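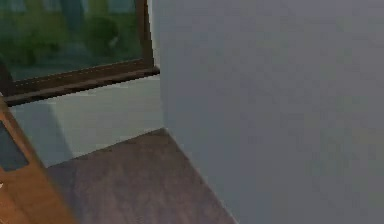

The Long Handover at Plellov

By Borghild Haugland

When the founder of a company sells it, the newspapers usually write one paragraph. They give the name of the buyer, the name of the seller, and a sentence in which both are very pleased. I have written many such paragraphs myself. For this article I wanted to know what happens in the months after, so I followed one small deal from the signing in June until the last days of the year.

The company is Plellov, which repairs and rents pumps for farms and small towns. It was started by Cletus Thibodeaux and has 39 employees. The buyer is Vestley, a private investment firm that already owned a larger pump business called Marwat. Vestley did not tell me the price, and Mr. Thibodeaux only smiled when I asked.

He did not want to sell at first. Two earlier offers came to him, and he refused both of them after one meeting. "They talked all afternoon about my customers and they did not know what a customer does with a pump," he told me. The third offer came from Shabnam Usmani, a partner at Vestley. She spent a full day in the repair shop before she opened her computer.

It was her idea that Mr. Thibodeaux should keep a fifth of the shares and stay as adviser for two years. Her colleagues were not sure about it. A founder who stays can be a help, but he can also sit in the same chair as before and answer the same phone, and then the new manager has nothing to manage.

The new manager is Rodrigo Iglesias, who came from Marwat. His first weeks were difficult. Plellov had around 700 rental customers, and many of their agreements were made by handshake or by a short e-mail. The lawyers had found 194 of these agreements without any signed paper. Mr. Iglesias wanted to send everybody a new contract on the same day. Mr. Thibodeaux said that half of them would be offended.

They had a serious argument about this, and people in the office still speak of it with low voices. In the end the contracts went out slowly, the oldest customers first, and each one was called by telephone before the envelope arrived. By the fall most of them had signed. A few farms went to a competitor, and one of these has since come back.

The computer system was another story. Marwat uses a program called Purar for stock and invoices, and Vestley expected Plellov to change to it by September. Tetteh Bawa, who has run the parts store for many years, asked for more time. His shelves were organized by which pump a part belonged to, while Purar wanted a number for every part alone. The same gasket was in the store under five different names.

"I was not against the system," Mr. Bawa said. "I was against doing it in the harvest."

He got his delay. The change was made in November, and for some days the invoices were wrong. Mr. Iglesias wrote to the customers himself to apologize.

I asked Ms. Usmani if the purchase was a success. She said it is too early, and that she would prefer to answer after the next irrigation season. Sales are a little higher than last year, but costs are higher too, partly from the lawyers and partly from the new software. Vestley is now looking at a second repair business in the next state, and Mr. Thibodeaux was asked to visit it with her.

He still comes to the shop most mornings. His old office belongs to Mr. Iglesias now, and he has a desk near the parts counter, where the drivers stop to talk to him. His adviser contract says ten hours a week. Mr. Iglesias told me he has stopped checking.

Published 12/19/20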